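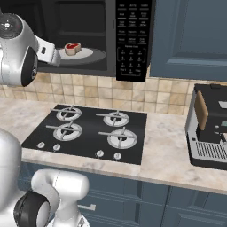
Simulación por ordenador: un brazo robótico junto a un microondas abierto, con un trozo de carne en el plato.

Inicio > Ciencia para peques > Máquinas > ¿Cuánto cuesta un robot de cocina con brazos?

Usamos cookies para recordar tu edad de lectura y tus artículos guardados. Aceptar / Configurar

¿Cuánto cuesta un robot de cocina con brazos?

Imagina que tu colegio quiere un robot que ayude en el comedor. El precio del robot es lo primero que se mira, pero hay más gastos. Comprar una máquina grande se parece a tener un perro: también hay que pagar la comida, el veterinario y la correa.

A esa lista de gastos, con el dinero que hay para pagarlos, se le llama presupuesto.

Primero, probar sin comprar

Antes de gastar, muchas empresas practican en una simulación. Es una cocina dibujada por un ordenador, parecida a la de un videojuego. Tiene armarios azules, una placa con cuatro fuegos y un microondas, y el brazo del robot se mueve por ella. Si en la simulación se cae un plato, no hay que barrer nada.

Mpho Mokoena prepara las compras de máquinas en el comedor escolar de Malevholm. Su equipo pasó 18 días probando tareas en el ordenador antes de pedir un solo precio. Querían saber si el brazo llegaba bien al microondas y si la pinza cabía por la puerta. La pinza es la "mano" del robot, la parte con la que agarra las cosas.

"Si el brazo es corto, hay que mover los muebles", explica Mpho. "Y mover los muebles también cuesta dinero."

Después, medir

Una simulación solo sirve si se parece a la cocina de verdad. Por eso hay que medir la altura de la encimera, el ancho de las puertas y el sitio que queda para que pasen las personas. En Malevholm descubrieron que entre la encimera y la pared había 105 centímetros. El primer robot que les gustaba, el modelo Inthanon, necesitaba más espacio para girar. Lo tacharon de la lista.

El segundo se llamaba Esa. Era más estrecho y un poco más lento -- para calentar platos no importaba mucho.

La lista completa

Esto fue lo que apuntaron en la hoja de gastos:

El robot. Se puede comprar o alquilar. Ellos eligieron alquilarlo a la empresa Manton, por 2.457 euros al mes.

La pinza. A veces se paga aparte. Una pinza para platos no siempre sirve para vasos.

La electricidad. El robot tiene que enchufarse, igual que el microondas.

Las clases. Las personas de la cocina tienen que aprender a pararlo, a limpiarlo y a pedir ayuda.

Las reparaciones. Las piezas se gastan. Conviene guardar dinero todos los meses, aunque ese mes no se rompa nada.

¿Y si no alcanza?

Entonces se espera, se busca una máquina más sencilla o se alquila por menos tiempo. En Malevholm firmaron solo hasta marzo. Cuando llegue ese mes mirarán las cuentas y decidirán si siguen.

Prueba tú

Piensa en una tarea de tu casa que podría hacer un robot, por ejemplo meter un plato en el microondas. Mide con una cinta el hueco por donde tendría que entrar la pinza. Si mide 47 centímetros, una pinza de 50 no pasa. Luego escribe en una hoja todo lo que habría que pagar el primer año -- pregunta a un adulto por la electricidad, que suele olvidarse.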